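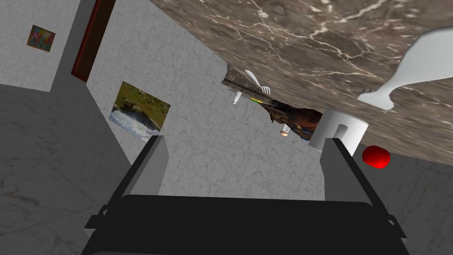
Flodudness sim, wrist cam ablation - February, second notebook

4.40 pm. Finally got the full set through. Three view configs: head only, wrist only, head + both wrists. Same policy, same seeds, 1,000 rollouts each config, kitchen randomised per seed (textures, clutter, paintings, the lot). Po-yen's randomiser is much faster now, finished before I'd eaten lunch.

Why bother: Manaia reckons the policy barely reads the wrist views until the fingers are close to something, and that we're paying render time for nothing during the approach. I think it uses them for counter edges. So the test is masking wrist input for the first 30 steps and seeing what shifts.

Method, so I can find it later:
- checkpoint 1,917, no fine tune after
- 90 steps max per rollout, then called a fail
- mask = mean colour of the view, NOT black. Black tripped the encoder last time, see Carleen's note
- horizon not levelled in any view. Tried levelling in the autumn, made depth worse
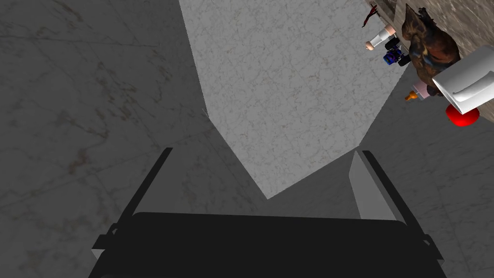

Floor vs counter confusion is the main failure in wrist only, and it's worse than I'd guessed. The policy drives the hand at whatever bright flat patch is nearest and stalls above it. Lukian blamed lighting first, but attention maps point at texture. With a pale grey slab in front of the fingers and dark veined marble round it, while the clutter sits way off along the brown surface, it's got very little to say which plane is the graspable one. Same stone look on floor and benchtop is a rotten draw from the randomiser but a fair test. Asked Po-yen for a flag on seeds like that so we can split the results instead of throwing them out.

Also the jaw-open prior is too strong. Stays wide open long after it should commit. Seperate problem, parking it.
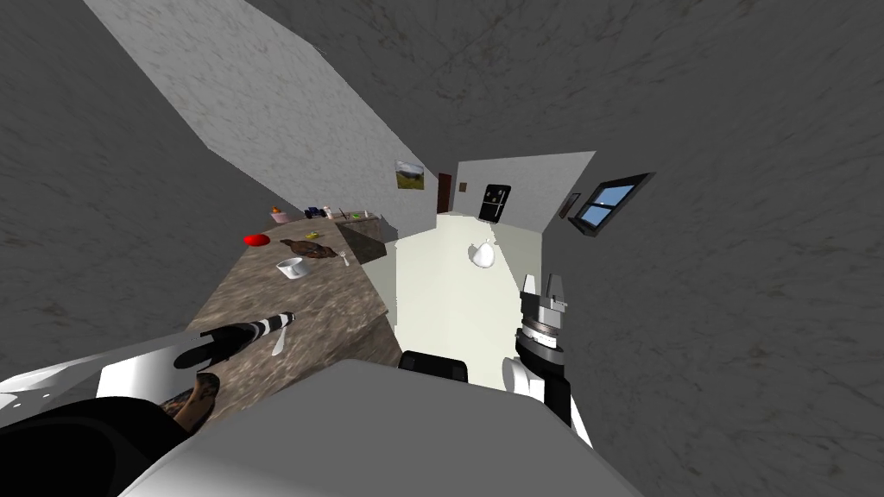

Head view fixes most of that, as expected. Plane confusion nearly gone in head only, but final centimetres get sloppy and the arms start hiding things. Self-occlusion needs its own column in the sheet. From up there the torso shell takes a big bite out of the lower middle and the left arm reaches in over the near part of the counter, so anything under it has to come from wrist or memory. Floating objects still need sorting too - white teapot hanging in mid-air between counter and wall, and the success check has no rule for it. Kylie to look at the spawn code before we quote any numbers to the Tipoki lot.

Masking result, first look only: head + wrists masked early is close to unmasked. So Manaia's probably right for the combined config. Wrist only masked is useless, obviously. Haven't done the intervals yet so don't go repeating it.

To do
- rerun wrist only with floor texture locked
- mask at 30 vs no mask, per-seed pairs, not averages
- ask Carleen if the old encoder weights are still on Goltach, can't find them anwhere
- jaw prior, later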